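Okay, several people asked how I finally learned to cook for one without throwing half of it away, so I'm making this a thread. Get a cup of tea, I'm going to ramble a bit!

1/ Start with the plate
When I moved to Hunthorpe I owned dinner plates the size of hubcaps, and I filled them every night, the way my mother filled hers for six of us. My neighbor Nesrin Keskin fed me lentils one evening on a little plate, and I went home perfectly full and a bit amazed.

So I bought small ones in cheerful colors. I do think a cheerful plate makes a Tuesday-ish sort of supper feel like you meant it.

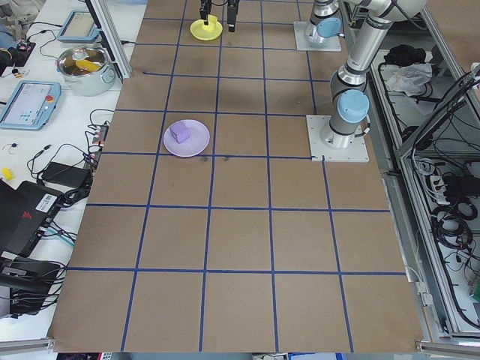

Lavender and yellow, my two favorite plate colors 💜💛

2/ Rice, the great deceiver
It looks like nothing in the cup and then it takes over the kitchen. I weighed mine one night out of pure stubbornness and had 436 grams of cooked rice in front of me, for one woman and no dog. Now I cook a proper pot on purpose, spread it on a tray to cool quickly, and freeze it flat in bags the same evening. A frozen bag of rice has rescued more of my evenings than I can tell you.

3/ Soup is where the odds and ends go
Half an onion, the sad carrot, the heel of the cheese (rind too, fish it out later). Dilek Yaman taught me to fry a spoonful of tomato paste in the oil first, until it darkens, and oh my goodness, what a difference. I do 200 grams of red lentils to a pot and that gives me supper, lunch, and something for the freezer.
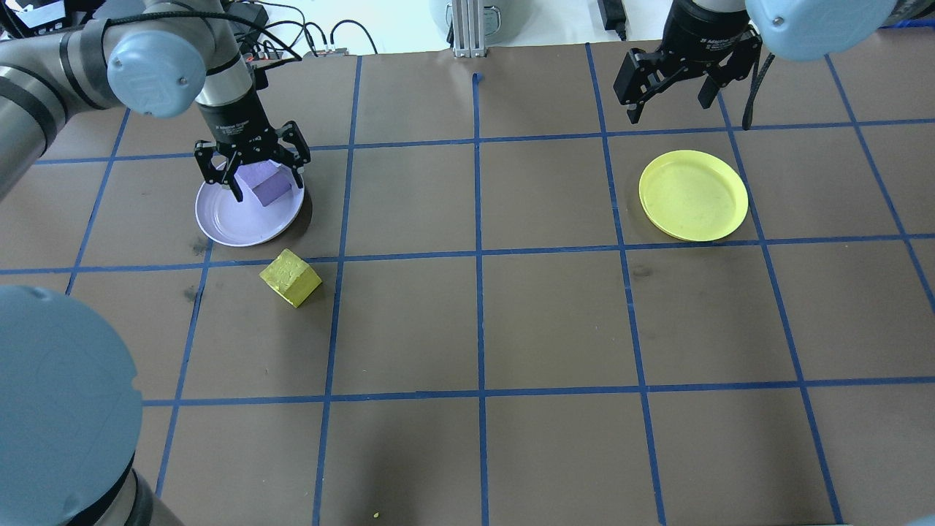 4/ Shop small, and shop hungry for one thing
I used to go with a long list and come home with a longer one. These days I pick the one thing I'm really longing for (in July it was eggplant, over and over) and let the rest of the meal follow along behind it. Tarık at the Kullside market will happily sell you a single eggplant, by the way, so don't be shy about asking!

5/ The 10 minute supper
For nights when you can't face any of it: toast, a fried egg, yogurt with grated garlic and a pinch of salt, and a little butter melted with red pepper flakes poured over everything. Eat it sitting down, please. I spent a whole winter eating over the sink and I don't recommend it to anyone. 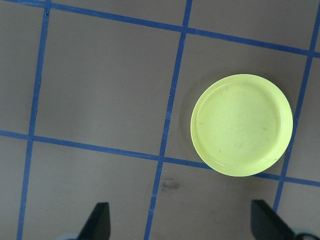

Yellow plate again. Scuffs and all, I love a plate this size

6/ Last one, I promise
Do invite somebody now and then. Aslı comes by when I've made too much soup, and she brings the bread. Tell me what you all cook when it's only you, I'm collecting ideas for fall and I'm badly stuck on cabbage.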